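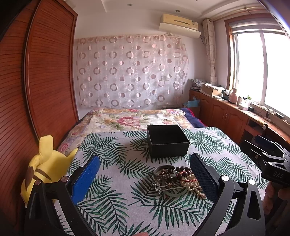
The whole pile on the palm-print bedspread, with the black box open behind it.

How I Untangle and Sort a Pile of Jewelry
Posted Jun 24, 2020 by Aigars Vasiliauskas

I used to keep all our bracelets and chains in one box, and every time somebody wanted the pearls they came up wearing three other things. So I finally sat down on the bed and worked out a way of doing it that doesn't end with me swearing at a chain!

What you need
A light-colored towel
Two straight pins or sewing needles
A little baby powder or cornstarch
A shallow box with a lid
Small zip bags or paper cups

Step 1. Get everything out of the box
Tip it all out on something flat. A bed is great for this (things don't roll off and bounce under the dresser), but if your bedspread has a busy print like mine, put the towel down before you get to the tiny stuff. I lost an earring back for 12 days once.

Step 2. Take the bangles first
Stiff pieces are the easy ones. I have a silver metal one and a pale green one in this lot, and lifting bangles out opens up the pile a lot. Hold the bangle still with one hand and ease the chains off it with the other – don't yank it up through the middle. Set the green one on the towel by itself. I'm careful with anything that looks like jade, as it can chip.

Step 3. Beads and pearls next
Find one end or one side of the strand and follow it along with your fingers. The brown wooden beads come away pretty fast because they're so chunky. Pearls I support from underneath the whole time so the string isn't carrying the weight. String bracelets like the thin red one love to hide between beads, so check before you pull.

Step 4. Now the chains
Open every clasp. Lay the knot flat, dust on a pinch of powder, and wiggle both pins in the middle of the knot until it gets looser. Give it 15 minutes, then go have a coffee if you're getting mad at it. Wipe the powder off with a soft cloth after. Skip the powder on pearls.

Step 5. Put it back so it stays that way
Bangles flat on the bottom, beads looped on top, pearls in a soft pouch. Each chain gets its own little bag with the clasp end sticking out of the zip – that one trick made the biggest difference for me.

If a knot still won't budge, take it to a jeweler before you reach for the pliers. I learned that one on my aunt's necklace.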